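## 4. The open day at Wernia

### 4.1 Setting and visitors

The demonstration formed part of the summer open day held at the Wernia site in July. Visitors came in from the Bekus building next door in small groups, and each group stayed at the tabletop station until it chose to move on. We logged 97 visitors, of whom 62 agreed to fill in the short form. The task was kept simple: mugs were to be moved between a table, a board and a low shelf by a pair of arms facing each other.

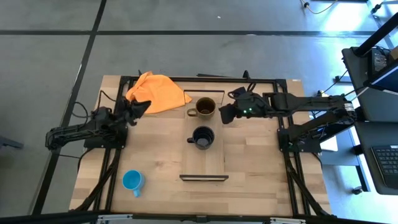

Groups were told before they came in that the arms might stop, and that a stop was a normal part of the work. Earlier visits, reported in Section 2, had left us with the impression that people read every pause as a fault. We wanted to see if one spoken sentence at the door would change this. Half of the groups heard the sentence and half did not, and the person at the door followed a printed list to decide which.

The hosts were asked to say little. They gave their names, pointed out where to stand, and answered questions as they came. The most common question was about who was steering the arms. The second was about breakages, and after that came questions about cost, which the hosts passed on to the Dumlao desk near the entrance.
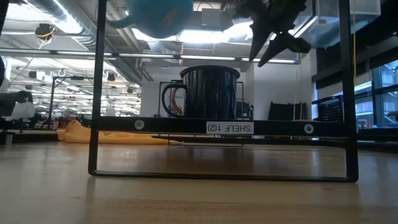 **Mercedes Escobar**
Visitor studies, Wernia

### 4.2 What people watched

The notes in this part were taken by hand and typed up the same evening. Visitors who had heard the sentence stayed longer and asked more about the shelf. Those who had not tended to leave at the first long pause, often with a polite word to the host. Several came back later with a colleague.

Children were a special case. They stood closer than the adults and wanted to know the names of the arms, and we left their answers out of the totals. The room was loud by mid-afternoon and some of the spoken comments were lost. Ruth Sotelo checked the typed notes against the forms and removed 50 remarks that could not be tied to a group.

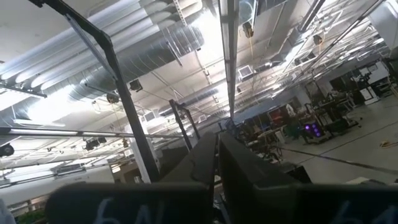 **Figure 3.** View from the gripper towards the ceiling and work floor; both fingers are marked "6A".

### 4.3 Forms

The form had five questions and a blank box. Most people used the box. Remarks about the room itself (its size, the ducts, the light) were nearly as common as remarks about the arms, and we had no code for them in the Plurwood scheme, so one was added before the second reading.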